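Home Tickets Knowledge Base Status Log in
Search all tickets...

Catalog import stops at row 1000, remaining rows not reported

19 April 2023
Opened by Nouhaila Lamrani
Product: Jilumow importer
Status: Resolved, workaround in place

Summary
The nightly import from Laketti (inventory) to Jilumow (web shop) ends with status Complete but loads only the first 1000 rows of the file. No error is written to the job log. Items past that point keep their old price and stock values. Home textiles are affected most, since the export sorts by department and they fall at the end of the file.

Environment
Laketti export, CSV, UTF-8, comma separated. Importer running on the Tadwood host. Schedule nightly. No change to the schedule since February.

Steps to reproduce
Export the full catalog from Laketti. Upload it by hand under Import > Run now. Wait for Complete. Open any item from the last department and compare its price with the CSV.

Expected: price matches file.
Found: old price. The "last updated" field on the item is unchanged.

Item used for comparison in all tests: Tazi round tablecloth, striped. 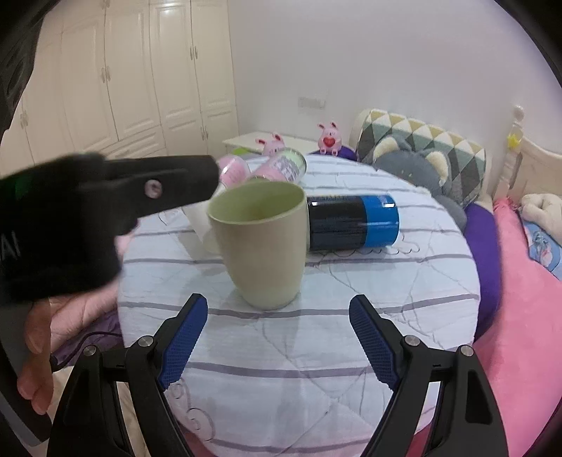
Tazi round tablecloth, white with thin stripes, listing photo.

Log

Entry. Checked the file first. Opened it in a text editor and confirmed that all rows are present and the last line ends with a line break. No stray quotes in the description column. File is good.

Entry. Split the file by department and ran the textile part alone. All rows loaded, including the Tazi item. This rules out bad data in the textile rows.

Entry. Ran the full file again with the department order reversed. The textile rows loaded and the kitchen rows at the end did not. The cutoff follows position in the file and has no link to content.

Entry. Looked at the importer settings on Tadwood. Batch size is set to 1000. Under "After batch" the value was "Close job". According to the settings history this was changed in February, during the host move. It should be "Next batch". The history does not show a user name for the change.

Entry. Set "After batch" to "Next batch" and ran the full file. Second batch started, then stopped after 35 seconds with a timeout. This time the job log did show an error: session closed by host.

Entry. Raised the idle timeout on Tadwood and restarted the import service. Full file loaded. Repeated 3 times with the same result. Run time went up slightly, no effect on the shop.

Entry. Checked the Tazi item after the last run. Price and stock match the CSV. Photos stayed attached and in the same order, so the image links were not rewritten by the import. 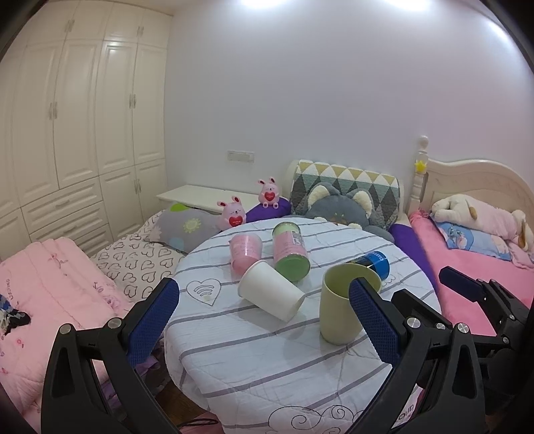 Same item, second listing photo, cloth on round table in bedroom.

Cause
Wrong "After batch" value, which closed the job without an error. The short idle timeout was a separate fault and stayed hidden until the first one was fixed.

Open points
2 items in textiles still show an old stock value. Both have a manual lock set in Jilumow, so the importer skips them. Store staff to confirm whether the locks are still needed.

Request to vendor: a job that closes with unread rows should not report Complete. Sent through the Jilumow feedback form, no reply yet.

Please do not lower the idle timeout on Tadwood until the import has been moved to the new service account.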